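Does Anybody Need a Method for Folding a Shirt?

Hryhorii Polishchuk has opinions about tables. He had shared several of them before I got my coat off, and the main one is that most people fold laundry in the wrong place. "The bed is too soft and the couch is worse," he said. "You pull on a sleeve and the whole surface comes with it."

I should say where I stand. I own a bed, I fold on it, and my shirts come out looking like shirts. So when I heard that Polishchuk teaches a folding course called Bustaton, and that 557 people have taken it, my first thought was that 557 people had a free afternoon they could have spent better.

He took that well when I told him. "My sister says the same thing," he said. "Then she complains about her closet."

Polishchuk spent years in the back room of Jacquet, a laundry that handled uniforms and table linen. By his account the place could see 3,000 pieces go through in a busy week in September, when the hotels changed over. He learned to fold there and, he says, learned to unfold first. The unfolding is the part he wants to talk about. A garment that comes out of a basket in a twist has to be opened before anything else can happen to it, and his claim is that this is where people lose their time. 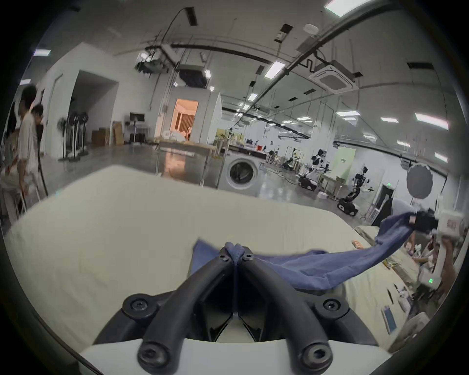 "Everybody starts by flattening," he told me. "They slap it down and rub it with their hands, like they're petting a dog. You can't rub a twist out. You find two points, you lift, and you let the weight of the cloth do it."

I asked which two points. On a shirt he likes the shoulder seams. On a garment so balled up that the shoulders can't be found, he'll take any edge and follow it until he reaches a corner or a seam he knows. I asked how long that takes. "Less time than arguing about it," he said.

It sounded reasonable, which annoyed me, so I asked him to do it slowly. He took a shirt, bunched it up, dropped it, picked at an edge and had it open in a few seconds. Then he handed it to me. I went for the middle, as I always do, and got a lump with a sleeve hanging out of it.

"You grabbed the belly," he said. "The belly tells you nothing."

I pointed out that he has done this thousands of times and I've done it while watching television. He agreed that this might have something to do with it. I liked him more after that.

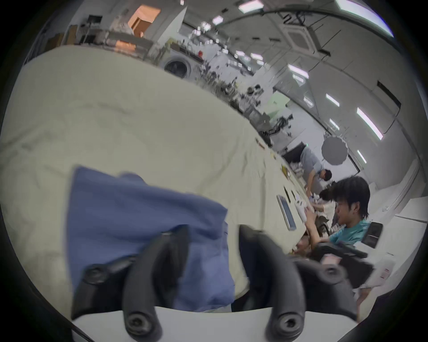 The cloth on the table

His second big claim is that a folding table should be covered. A bare top, he says, is too slick for thin fabrics and lets them slide away from you on the last fold. A plain cotton cloth holds them just enough. He prefers a pale one for dark clothes, so that the outline of the garment shows up and you can tell at a glance if a sleeve is tucked under.

I wondered out loud if this wasn't a way of making more laundry. A cloth on the table gets dirty and has to be washed, dried and, presumably, folded. "Yes," Polishchuk said. "So wash it."

He is less convincing on the subject of equipment. For a while he recommended the Prundby, a hinged folding board that flips a shirt into a rectangle, and he still has one leaning against a wall. I tried it. It does make a rectangle. It also takes up as much space as the shirts it's supposed to be saving, and it's useless on anything with a hood. When I said so he shrugged and admitted he hadn't opened it since spring.

He also sells a printed guide through Anden, a small housewares shop. The current edition has 2 fold-out charts and covers children's clothes, which he says were left out of the first one by mistake. I read it on the train home. The chapter on fitted sheets runs long and I still can't do one.

We spent the rest of our time on clutter, where he and I mostly agree. His rule is that the middle of the table belongs to the garment. Phones, boxes and snacks can live along the far edge if they must.

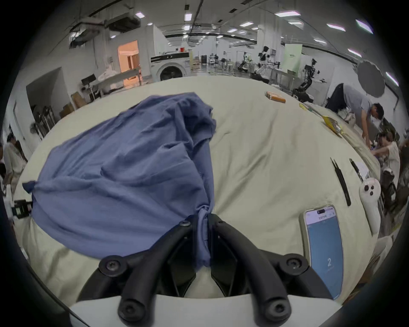
"People think I'm going to tell them to clear everything off," he said. "I've never seen a clear table in my life. I only want the piece in front of me to have somewhere to go when I open it."

I asked what he makes of folks who don't fold at all, who keep one clean pile and one dirty pile and get dressed from the first. I know several. He thought about it for longer than I expected.

"If they can find their socks, fine," he said. "I wouldn't want to iron for them."

Back home I tried his way with a basket of my own, shoulder seams and all, on the kitchen table with an old sheet over it. The shirts opened faster. The stack looked the same as it always does, and the T-shirts at the bottom had slid out of line by the time I carried it upstairs. I'm keeping the trick with the edge. The sheet went back in the closet, and next week I'll probably be folding on the bed.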